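Counter diary, April, evening

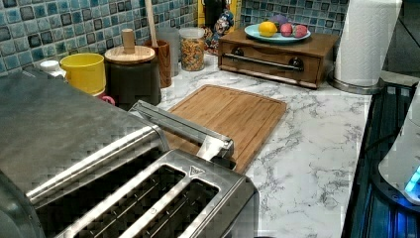
Where does the toaster go when you also need room to cut bread? Left end of the counter, slots toward the front, with the board right beside it, so the slices only travel a few inches and most of the crumbs land in one area.

That took me most of the month to settle. I have been writing down the kitchen changes since we moved in, mainly because I forget what I already tried and then try it again. Tonight I had a free hour after dinner and did the counter properly.

First I took everything off and put it on the table. The toaster is the biggest thing we keep out and it is a nuisance to lift. I unplugged it, carried it to the sink side and shook it over a sheet of newspaper. I had cleaned the crumb tray 15 days ago, according to this diary, and there was already a good layer again. Talha eats toast at breakfast and again at night, so I should do it every week. The steel shows every fingerprint. I wiped it with a damp cloth and then a dry one, going along the brushing, and did the rims around the slots with a cotton swab. I left the wires inside alone.

Then the tiles. They are the small square ones, blues and teals and gray with some navy, and the grout between them catches grease. They were here when we came. I would not have picked them but I like them now, especially at night with the light on them. I used dish soap and an old toothbrush and did the part behind the jars, which had not been done since winter. It took 19 minutes by the oven clock. The navy ones show water spots, so I went back over those with a tea towel.

The countertop is easy. White with gray veins, and you can lose a crumb in the veining until you put your hand on it. I have started wiping with my bare hand first and the cloth second. My mother did it that way and I used to think she was just checking up on us.

The board got oiled yesterday and I left it standing overnight on its long edge. It is bamboo and had gone pale and rough in the middle. Naheed says bamboo does not need oil as often as maple. I do it when it looks thirsty. The groove is the part I always miss, so this time I ran a folded paper towel all the way along it. It feels smooth again. I set it back at a slant, long sides running toward the stove end, because my elbow hits the toaster if I put it square.

What stays at the back now:

The yellow cup. I moved it to the cupboard twice and both times it was back out by the morning. It can stay.

The dark canister with the wooden lid. It holds the loose tea from Qureshi, almost full at the moment. The knob on the lid is tall enough to grab with wet hands.

The wooden utensil holder. It used to be so crowded that pulling out one thing brought up two more. I sorted it on the table and moved 7 things into the drawer, including a slotted spoon I had been looking for. The long wooden spoon stays in it because I use it daily.

What went away: the Storesar rack, which never fit. I bought it for the corner and it stood out past the edge of the tiles and wobbled. It is in the hall now with a note on it for Hajar, who has a deeper counter. Also the mail. There is going to be no mail on the counter. It goes in the tray by the door.

I thought about moving the toaster over beside the stove, because there is an outlet there too. I did try it for a few days at the start of the month. The trouble was that the bread was then at one end and the toaster at the other and I was walking back and forth with slices in my hand. Also that end gets hot when the oven is on. So it is back on the left and I am writing this down so that I do not move it again.

Bảo came by while I was putting things back and asked whether I had painted. I had only cleaned. He stayed for tea and used the board to cut the heel off the loaf, and left the crumbs, so the counter was clean for less than half an hour. We talked about his new place, which has no counter to speak of, just a shelf. He is thinking of a board that fits over the sink. I told him to measure the sink before he orders anything.

Made bread dough after he left, 400 grams of flour, the usual one. It is in the fridge under a plate. I will shape it in the morning before work if I get up in time, otherwise tomorrow evening.

Still to do: the strip of sealant where the counter meets the tiles, which is coming up at the left end behind where the toaster goes. I pushed it down with my thumb and it came back up. Kausar has a tube of something from Herevard left over from her bathroom and I will ask if it is all right for kitchens. Also felt pads for the bottom of the canister. It scrapes when I slide it.

Bed now. Dishwasher is on.

Comments (4)

Kausar Janjua
The tube says kitchen and bath on the side. There is maybe a third left. You need to pull the old strip off first and let it dry out properly or it will lift again. I can bring it over along with the scraper.

Hajar Naciri
Yes please to the rack. I will pick it up after work. Does it come apart or do I need to bring the car?

Talha Shaikh
The yellow cup lives on the counter.

Naheed Rizvi
I still think you oil that board too much. Which oil are you using? I had the Brultero one and it stayed sticky for days, so I went back to plain mineral oil from the drugstore.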